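Inès Lefèvre
@ineslefevre · 07/08/2022

1/ Perguntam-me muitas vezes se as máquinas já conseguem fazer as tarefas de casa e de loja. Trabalhei dois anos na Skultumeo, a montar pequenas estações de arrumação, e respondo por partes.

2/ Primeiro, o que já funciona. Aspirar chão plano, lavar loiça que alguém pôs na máquina, mover caixas iguais de um lado para o outro num armazém. São tarefas em que o objeto é sempre o mesmo ou nem precisa de ser agarrado.

3/ Depois, o que funciona às vezes. Pegar em objetos rígidos de tamanho médio em cima de uma mesa. Uma caneca, uma caixa de parafusos, um livro fechado. Se a luz for boa e o objeto estiver afastado dos outros, corre bem.

4/ O Babar Siddiqui tem uma papelaria e pediu-nos um orçamento para arrumar o balcão ao fim do dia. Parecia simples. A lista dele tinha canetas, agrafadores, frascos pequenos, sacos de pano e rolos de fita. Quase tudo o que havia na lista era difícil por uma razão diferente.

5/ As canetas rolam e prendem-se umas nas outras. Os frascos tombam quando se toca no do lado. O plástico transparente engana as câmaras, que veem a mesa através dele.

6/ O tecido é o pior. Uma caixa continua com a mesma forma depois de a agarrarmos. Um saco muda de forma assim que lhe tocamos, e a boca do saco pode fechar, dobrar ou cair para a frente. Para meter coisas lá dentro é preciso mantê-la aberta, e isso pede duas mãos ou um suporte.

7/ Nós usámos um suporte. O Eduard Bednárik dobrou-o em arame, em 4 versões. A última serviu para sacos de algodão e não serviu para mais nada.

8/ Quem faz contas só à velocidade engana-se. O Babar arruma o balcão em 7 minutos, a conversar com o último cliente. A nossa estação demorava muito mais e precisava de alguém por perto.

9/ Um saco de juta com alça branca, junto a material de escritório e frasquinhos de tampa colorida. Uma pessoa nem pensa nisto. A pinça tem de escolher onde pegar num tecido grosso, com a aba dobrada para a frente e fios soltos no canto.
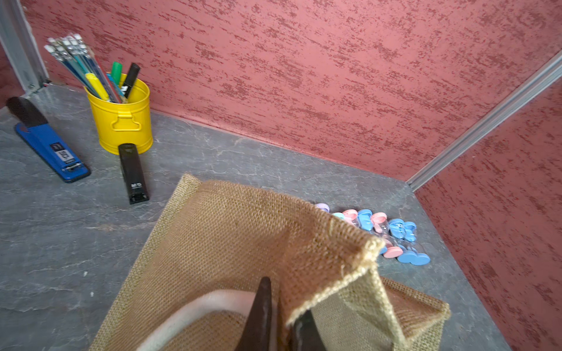

10/ E os preços? Um braço pequeno já se compra por bem menos do que em 2020. O caro continua a ser o tempo de quem o instala e o corrige quando alguém muda o balcão de sítio.

11/ A minha resposta, por agora: em casa, ainda não, tirando o chão. Numa loja, só para uma tarefa repetida e com objetos conhecidos. O Babar ficou sem a estação e comprou caixas com divisórias.

12/ Em dezembro volto a testar sacos, com uma pinça nova da Okusside. Depois ponho aqui os resultados.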